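Wire baskets for mugs on the table - yes or no?

cornflower_kit
OK, need opinions because my sister and I have been going around on this since September. We moved into a smaller place and the kitchen has exactly 3 cabinets, one of which is mostly pipe. So the mugs have to live out in the open. I bought a black wire mesh basket (the Kastholm one, the wide one with no lid) and my plan is to keep it on the table with the everyday mugs in it, plus coasters. She says mugs in a basket is a chipped rim waiting to happen and I should get hooks. Who's right?

Tarek Dabbas
Your sister. I had mugs in a basket for two years and lost three handles. They knock together every time you pull one out. Hooks under the shelf, done.

cornflower_kit
We rent! The landlord went through the last people's deposit over screw holes, so hooks are out unless they're the sticky kind, and I don't trust sticky with anything ceramic.

mossy_pam
I'm team basket, but only if you're strict about it. The trouble starts when it turns into the place where everything goes. Ours had batteries in it, a takeout menu, half a candle, and I think 63 cents in change that nobody in the house would claim. Mugs were at the bottom under all that. Of course they chipped.

So now my rule is one mug per person and whatever you set them down on, and that's it. Everything else gets thrown out of the basket every night, usually by me, usually with some muttering.

hollis_two
Sticky hooks are fine if you wipe the wall with rubbing alcohol first and wait the full day before hanging anything. Mine have held up since we moved in. But they're light mugs, so take that for what it's worth.

Tarek Dabbas
hollis, mine let go at 3 in the morning and I thought someone was in the house. Never again. Screws or nothing.

cornflower_kit
See, this is what I was afraid of lol. Pam, do you put anything in the bottom? The mesh seems kind of rough on the glaze.

mossy_pam
I tried a folded dish towel and it looked cozy for maybe a week. Then it was just a damp towel that smelled like a damp towel. If you dry the mugs all the way before they go in you can line it, but if you're like us and they come off the rack still dripping, leave the mesh bare so the air gets under. I'd rather have a scuff on the foot of a mug than that smell again!

dunlin88
Rubber shelf liner with holes in it. Cut it to shape, rinse it once in a while. Karam sells it by the roll, and the Fillero kind is thinner but it curls up at the corners. Also stand the mugs upright, don't lay them on their sides. They roll and that's when the handles go.

Tarek Dabbas
Upright collects dust though. Upside down is cleaner.

dunlin88
Upside down on wire puts the rim on the wire, and the rim is the part I drink from. I'm not doing that. If you use a mug every day it isn't collecting anything.

mossy_pam
Agree with dunlin. Dust only happens to the mugs you don't like, and those should go in a box anyway.

cornflower_kit
OK so I pulled everything out last night and started over with just my white mug, standing up, and one small dark round disc to the right of it.

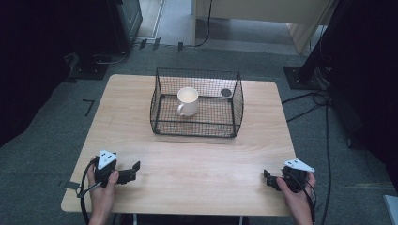

I'm keeping it toward the back of the table so there's still room to eat in front of it, and I can get hold of the handle without dragging the whole basket over. My sister came by, looked at it for a good long while and said "well, it's tidy" - I'm counting that as a win. She still thinks I should get hooks. The rest of the mugs are in a box in the hall closet until I decide which ones have earned their spot. I have way too many, mostly gifts, and one from Zosero that came free with a kettle and holds about four sips.

hollis_two
Keep the Zosero one for toothbrushes.

Tarek Dabbas
One mug will be fine. Come back when there are six in there and tell me how the handles look.

mossy_pam
Ignore him, go one at a time and stop when they touch. We stopped at four.

cornflower_kit
Stopping when they touch is a good rule, stealing that. Going to look for the shelf liner this afternoon and I'll report back on the curling.

Related threads
Sticky hooks on painted walls - what holds?
Small kitchen, no pantry: where do the pans go?
Getting tea stains out of white mugs
How many coasters does one table need?
Dish rack or dish mat? (1,341 views)

Contact us | Forum rules | Copyright the members and moderators | Back to top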